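Notebook, Tuesday, February
Entered by: software bench, Kallow project

Picking up from where I stopped last week, with the pose filter half rewritten and a promise to myself that I would not touch the gripper width estimator until the filter was done. Well, I touched the width estimator. I'll get to that, but first the filter, because it is the part people keep asking me about at lunch.

The trouble was drift in the tool trajectory whenever a soft item took up a large part of the view. Our tracker (the Marchetti branch, the one with the longer keyframe window) picks features wherever it finds contrast, and a textured cloth is a feast for it. It grabs hold of the little bumps and treats them as if they belonged to the room. Then the hand moves, the cloth rides along with it, and the tracker gets two stories at once: the ceiling says we turned left, the cloth says we never moved at all. On short moves the ceiling wins. On slow ones the cloth gets enough votes to pull the pose off, and the replay on the arm ends up short of the bin.

I spent most of the morning on this with one recording open in the viewer, scrubbing back and forth until I knew it far too well. The blue microfiber is the worst of our items for it, all those raised nubs, and the lights overhead are the best thing we have to anchor on, long straight edges with good contrast even out where the lens bends them. 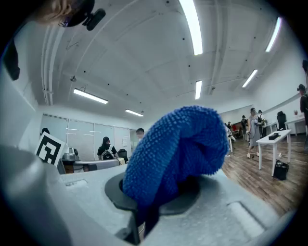
Notebook 3, p. 57

What I ended up doing is pretty plain. There was already a fixed mask for the gripper body and the fingers, so I kept that and added a second, soft mask which grows out from the mouth of the gripper and lowers the weight of any feature that stays put in the image while the gyro says we are turning. It doesn't throw them out completely. I tried that first and lost tracking on two of the recordings where the item covers a lot of the ceiling – there simply wasn't enough left to hold on to. With the weights turned down they still help a little with continuity from one step to the next, and they no longer get to outvote the room.

The same test takes care of people walking through, more or less. Backpacks and caps are full of nice corners too, and I had been meaning to write something separate for them. I'd like to leave that alone now and see how far the gyro check carries us.

I reran the soft-item batch, 100 recordings, old filter against new. Before the change 14 of them failed the loop check at the marker board. After it, 3. Two of those three are the ones I already knew were bad, where the time offset between the gyro and the video is off by around 40 ms, so I'm not going to chase them in the filter. The third I can't explain yet. It starts well, goes a bit sour in the middle, and comes back in time to close the loop badly. I've tagged it "sour" in the Grosberg folder for anyone who wants a puzzle with their coffee.

Now the width estimator. I only meant to read the code! But it was taking the finger edges straight from the raw image, and when a finger is close to the lens and blurred, the edge it finds wanders by several pixels depending on the light. I moved the fit to the undistorted image and gave it a small prior from the previous step. The width trace is much calmer now. It does lag slightly on a fast close, and I would like somebody who works on the control side to tell me whether that lag matters before I merge it.

Smaller things, so I don't lose them:

The viewer still crashes if you open a second recording while the first is loading. Close one, wait, then open the next.

The Alance config has the old lens calibration in it. I fixed my copy and left the shared one alone, as someone may have a long job running against it.

The soft mask radius is hard coded. I know, I know. It goes into the config file tomorrow, along with the gyro threshold.

Filter branch is pushed and the batch is running again overnight with the plush items added – I'll write the numbers on the next page when they're in.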